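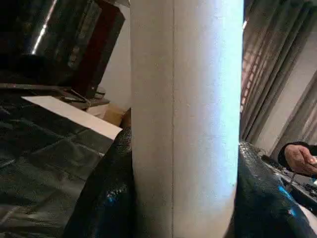

Appliance Test Room, Notebook 4
2019-04-19
Entry by: Balthasar Berchtold
Read by: Alois Frei

Subject: Gasser front-load washer, spin noise and drain time

The washer was returned to the test room after the drain pump was replaced in February. The purpose of the present work is to establish whether the new pump shortens the drain step and whether the knocking reported during the final spin is still present.

Setup. The machine stands on the concrete pad at bay 4, leveled on all feet. The transit bolts were checked and are out. Cold supply only. The load is the standard cotton load from the Loma cabinet, weighed dry before the first run. Detergent is Flornix powder, one scoop, as in the earlier series. The drain hose is clipped at the height given in the installation sheet. It had been hanging too low at the start of the morning and was corrected before any reading was taken.

Run 1. Normal cycle, cold. Fill was even and the door seal held. Drain was complete in 18 seconds after the main wash. No knocking during the intermediate spin. During the final spin a dull knock was heard on the way up to speed and stopped once full speed was reached.

Run 2. Same settings, same load. The drain time was unchanged. The knock returned at the same point in the cycle. The top panel was removed afterward and the rear left spring was found seated off its hook. It was reseated by hand.

Run 3. Same settings. No knock. Light hum from the pump at the end of the drain step, which A. Frei considers normal for this part. I am not yet of the same opinion and would like to hear a second unit before the matter is closed.

Energy. The meter read 452 watt-hours for run 3. The readings for runs 1 and 2 are not to be used, as the meter had not been reset between them.

Filter. Opened after run 3. A small amount of lint, no loose parts. The cap is stiff to turn and the thread should be looked at.

Outstanding:
Request a second pump from Plakska, same part number.
Repeat run 3 with a half load and with the 30 minute quick cycle.
Add the spring check to the intake sheet for returned machines.
Replace the batteries in the bay 4 sound meter. All noise remarks in this entry are by ear only.

Frei has the bay on Monday for the dryer series. The washer may remain connected but the water is to be shut off at the wall.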